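Brenddale open day, 10/29/23

I'd been wanting to get inside the Hirnell mill ever since we moved to Brenddale, and they only open it to the public twice a year, so when the notice went up at the library I signed up the same afternoon. It's a working oat and barley mill, 464 steps from the bus stop if you believe the sign on the fence (I lost track at the first corner, so I'll take their word for it).

We met in the yard, got our hairnets and our ear plugs, and had a little while to stand around with coffee and chat before the tour went in. I got talking to a couple from Rirkis who had been up since five to make it. Snack bars before breakfast, that's my kind of outing!

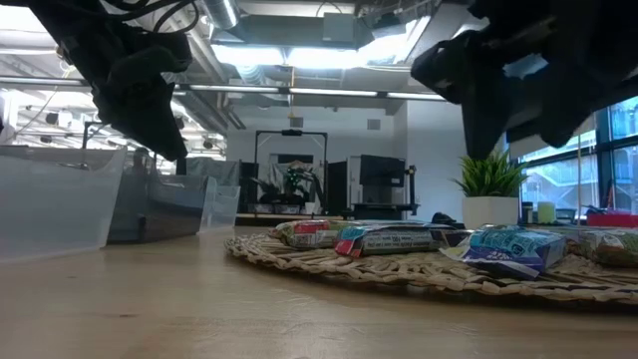
Brenddale Walking & Outings Club

Our guide was Biljana Vidmar, who runs the cleaning floor and talks faster than anyone I've ever met. She started us at the intake pit, where the trucks tip their grain through a big steel grate. A truck had just pulled in, so we got to watch a whole load go down, and the noise is something else. You feel it in your teeth. They take a sample from every load before it tips, and if it's too damp the driver gets turned right around, no matter how far he came.

Then up. And up! The mill is six floors and the elevator is for sacks only, so wear proper shoes if you go in August (that's the other open day). The grain gets carried all the way to the top and then falls back down through one machine after another, which I'd never thought about before, but of course that's why mills are tall. Each floor has its own smell. The top is dusty and dry like a barn, and by the time you get down to the kiln it's all warm toast. I could have stayed in the kiln room all day, and one lady had to be asked twice to come along.

The rollers were my favorite. The oats go in whole and steamed, and come out as flakes a second later. Biljana let us each catch a handful off the chute and they were still warm. They had two settings running side by side, thick and quick-cook, and she made us guess which was which with our eyes shut. I got it wrong. So did my neighbor, who eats oatmeal every single morning and was very put out by it.

The packing hall was a bit of a letdown after that, mostly because the line was down for cleaning, but we did see the pallets stacked up for shipping, 1000 bags to a row. Somebody asked where it all goes and the answer was mostly bakeries. Only a small part ends up in grocery stores.
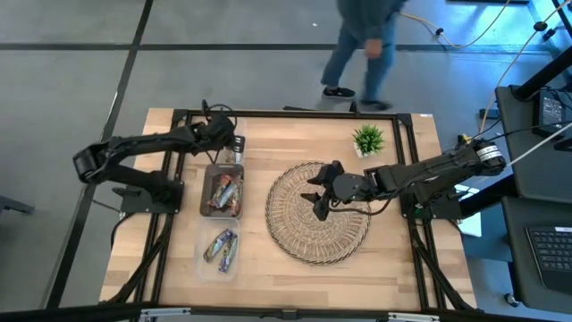 Tabletop with the round woven mat, open day.

The mill shop is by the gate and it's cash only, so plan ahead. I came home with barley flour, a sack of the thick flakes and a jar of malt syrup that I have no plan for at all. There's also a wall of old photos behind the register, including one of the flood year with a rowboat tied up to the loading dock. Ask to see the ledger too. It's open to a page from the first winter, with 479 sacks written down in beautiful brown handwriting and one very grumpy note about mice.

Getting there: take the bus toward Were and get off at the grain silos. Parking is in the field across the road, with room for 200 cars, but it was filling up fast when we left and the far end was pretty muddy. The tour is free and takes two hours. Kids have to be eight or over to go up to the roller floor, and strollers stay in the yard.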